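Bread, one more time

So I moved to Lanham in July and brought the sourdough starter with me on the front seat, buckled in, with the air conditioning pointed straight at it. I know how that sounds. It's four years old and it has lived through two apartments, one long vacation in the back of a fridge and the time I fed it self-rising flour by accident. I wasn't going to put it in the truck with the lamps.

It hated the move anyway. For the first week it just sat there, gray and sulky, with a layer of liquid on top that smelled like nail polish remover. I poured that off and fed it, and poured it off and fed it again, and then I started blaming the water. The water here tastes different, kind of like a swimming pool if you let it run cold, so I tried leaving a pitcher out overnight with a dish towel over it. Maybe that helped? Or maybe the poor thing just needed a few days. Either way it came back, and one morning I walked into the kitchen at 6 a.m. and it had pushed the lid off the jar and was crawling down the side. I was so happy I took a paper towel to it without complaining once.

The bread itself has been a whole other story. My old oven ran hot and I knew exactly how to cheat it (bottom rack, cookie sheet underneath, lid off early). The new one runs cool, and it has a light that goes off whenever it feels like it, so I'm crouched there with a flashlight like I'm looking for a raccoon. The first loaf came out pale and heavy. My sister would call it a doorstop, and I did eat the whole thing, toasted, with way too much butter, because flour isn't free.

Loaf two was better but it spread sideways. I'd gotten cocky with the water. My usual recipe gets me to 71 percent hydration, which was fine with the flour I used to buy, but the store near me only carries a brand called Trnka and it doesn't soak up nearly as much. The dough was soup. I folded it and folded it and it just kept sliding back down to a puddle and looking at me. If you're using a softer flour, hold back a good splash and add it later if the dough wants it. I wrote this on an index card and taped it inside the cupboard and then ignored it completely for loaf three.

Loaf four, though! Loaf four had the ear and the blisters and that crackling noise when it came out, and I stood over it and listened like it was the radio. I cut it too soon, obviously. Everybody says to wait and I have never once waited. The middle was a tiny bit gummy and I did not care at all.

What changed was mostly being less lazy about weighing things. I used to scoop and hope. Now I weigh the flour, the water, the salt, even the starter, and I press the button to zero it out between each one. My dough was 662 grams going into the basket last time, and the time before that it was 660, so for once in my life I'm being consistent about something. I also quit proofing on the counter by the window, where it gets way too warm in the afternoon, and I do the long rise in the fridge overnight now. 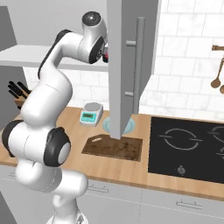
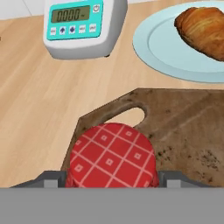 Votiris

Next up is rye, which scares me. I made it once years ago and it glued itself to my hands, the bowl, the faucet and one sleeve of a sweater I liked. But there's a bag of dark rye in the pantry and it's not getting any younger, so I'm starting with just a little mixed into the regular dough and working up from there. If you have a trick for handling the sticky stuff, please leave it in the comments. Wet hands only get me so far.

Oh, and for the person who asked about discard crackers: yes, I still make them, same as before, with sesame and a lot of salt. Roll them thinner than you think you should and keep an eye on the corners.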